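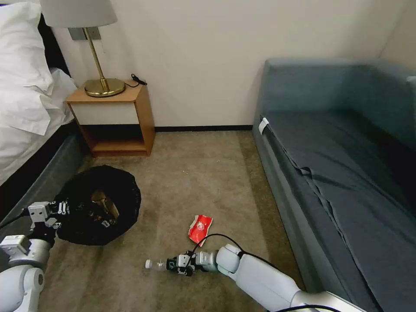 How long should a robot demonstration run on an open day? Keep each session to seven minutes, with a reset of five minutes before the next group comes in.

Running a room tidy-up demo for visitors

Reading time: 2 minutes

These notes cover the guest room demo at our Odbridge open day. The task is picking up litter from the floor with two arms and putting it in a bag. Nhung Từ wrote the first version for the June visit and I've updated it.

Setting the room

1. Make up the bed and the sofa bed before doors open. Leave the bedding slightly rumpled. Visitors ask about it if it looks like a showroom.

2. Stand the black trash bag on the carpet on the bed side, within reach of the left arm. Roll the top open as wide as it will go. A few bits of crumpled rubbish in the bottom help it stay put.

3. Put down the litter. We use an empty clear plastic bottle with the cap on and a crumpled red wrapper. The bottle goes first. People at the back can follow it better, and the wrapper is the harder grasp.

4. Keep the lamp on the nightstand and push any cable back to the wall.

Running the session

Bring the group in and have them stand behind the tape. Gualtiero Pace does the safety talk. Start the arms only when he gives the word.

The right arm takes the bottle across its body and lifts it clear of the carpet. The left gripper works at the rim of the bag. Tell visitors to watch both hands, as most only look at the one with the bottle.

If a grasp fails, let the arm try again twice. After that, stop, reset the item by hand and carry on talking. Don't reach in while the arms are live.

Questions

Hand technical questions to Amirhossein Zamani. For anything about hiring the room, the extension is 2388.

Packing up

Park the arms, isolate the power and tie off the bag. Sign the sheet by the door.

Last updated 5/12/21

Related items
Booking a group visit to Odbridge
Floor tape and visitor lines
Fornia hall: what to bring
Ullwood open day notes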